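로봇 조작 실습 강의 노트 6: 손에 드는 그리퍼로 옷 접기
작성: 실습 조교 | 2018년 6월 28일
분류: 강의자료 > 로봇공학 실습 > 여름학기
조회 625 · 댓글 3 · 공유 12

이 노트는 지난 시간의 내용을 정리하고, 다음 과제에 필요한 설명을 더한 것입니다. 저는 한국어가 모국어가 아니므로 어색한 표현이 있을 수 있습니다. 뜻이 분명하지 않은 곳이 있으면 댓글로 알려 주십시오.

1. 지난 시간의 복습

지난 시간에는 평행하게 움직이는 손가락과 링크로 움직이는 손가락의 차이를 배웠습니다. 링크 방식에서는 손가락 끝이 작은 원호를 그리며 닫힙니다. 그래서 손가락을 벌렸을 때와 닫았을 때 끝의 높이가 조금 다릅니다. 단단한 상자를 잡을 때는 이 차이가 문제가 되지 않지만, 얇은 천을 잡을 때는 중요합니다. 닫는 동안 끝이 천에서 떨어지면 아무것도 잡히지 않습니다.

Nikum 교재의 연습 문제를 푼 학생들 중에 핀의 위치를 반대로 적은 경우가 많았습니다. 그림을 다시 그려 보고, 고정된 핀과 움직이는 핀을 다른 색으로 표시하십시오.

2. 천은 왜 어려운가

천은 모양이 정해져 있지 않습니다. 같은 셔츠를 같은 자리에 놓아도 주름은 매번 다르게 생깁니다. 물체의 위치와 방향만으로는 상태를 나타낼 수 없고, 어느 부분이 겹쳐 있는지도 알아야 합니다. 어두운 색의 옷은 더 어렵습니다. 주름의 그림자가 잘 보이지 않기 때문에 가장자리를 찾는 프로그램이 자주 틀립니다.

밑에 있는 면도 생각해야 합니다. 책상 위에서는 손가락 끝이 바닥에 닿으면 바로 느낄 수 있습니다. 침대나 이불 위에서는 면이 눌려 들어가므로, 깊이를 잘못 판단하면 옷과 이불을 함께 잡게 됩니다. 1월 수업에서 Yoshida 조가 이 문제를 발표했는데, 그때의 결론은 위에서 누르지 말고 옆에서 비스듬히 들어가는 것이 좋다는 것이었습니다. 저도 이 방법을 권합니다.

3. 기록할 때의 순서

가) 그리퍼를 켠 다음, 손가락을 완전히 벌리고 다시 완전히 닫습니다. 이 동작을 두 번 합니다.
나) 옷을 면 위에 놓습니다. 너무 예쁘게 펴지 마십시오.
다) 접근할 때는 천천히 움직입니다. 손가락 끝이 잡을 곳 위에 왔을 때 잠깐 멈춥니다.
라) 잡고, 들고, 접고, 놓습니다. 놓은 뒤에는 손을 위로 먼저 뺍니다.
마) 실패한 기록도 지우지 않습니다. 파일 이름 뒤에 f를 붙이십시오.

한 조가 제출할 기록은 모두 300개입니다. 그중 94개 이상은 책상이 아닌 부드러운 면 위에서 해야 합니다. 집에서 하는 것도 괜찮습니다. 한 기록의 파일 크기는 500MB를 넘지 않게 하십시오. 넘으면 Drivitia 서버에 올라가지 않습니다.

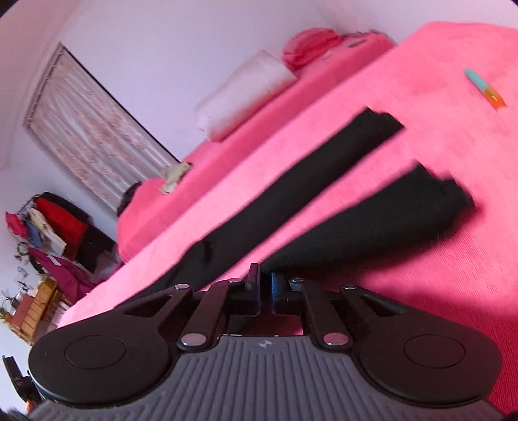 부드러운 면에서 연습할 때는 옷을 길게 접은 상태에서 시작하는 것이 편합니다. 길게 접은 옷은 끝부분이 분명해서 어디를 잡을지 정하기 쉽습니다. 익숙해지면 반만 접은 옷, 그다음에 뭉쳐 있는 옷으로 넘어가십시오. 양말은 이번 과제에 포함되지 않습니다.

그리퍼를 잡는 손목의 각도도 기록마다 조금씩 바꾸어 보십시오. 모든 기록이 같은 방향이면 나중에 학습한 모델이 그 방향밖에 모르게 됩니다. Flatby 과제를 했던 학생들은 이 점을 기억할 것입니다. 그때는 상자 하나를 항상 왼쪽에서 잡았고, 시험할 때 상자를 돌려 놓으니 로봇이 옆의 빈 곳을 잡았습니다.

4. 제출과 질문

보고서는 두 쪽 이내로 씁니다. 다음 내용을 포함하십시오.

- 사용한 옷의 종류와 색
- 면의 종류(책상, 침대, 소파 등)
- 가장 많이 나온 실패와 그 원인에 대한 조의 의견
- 손가락 끝의 높이 변화를 계산한 식

식은 손으로 써서 스캔해도 됩니다. 단위를 빠뜨린 보고서는 지난번처럼 다시 돌려보내겠습니다. 장비를 집에 가져가는 조는 대여 장부에 이름을 쓰고, 충전기도 함께 가져가십시오. 다음 시간에는 각 조의 실패 기록을 하나씩 같이 보겠습니다.

태그: 그리퍼, 천 조작, 링크 기구, 실습 과제
댓글 3개 보기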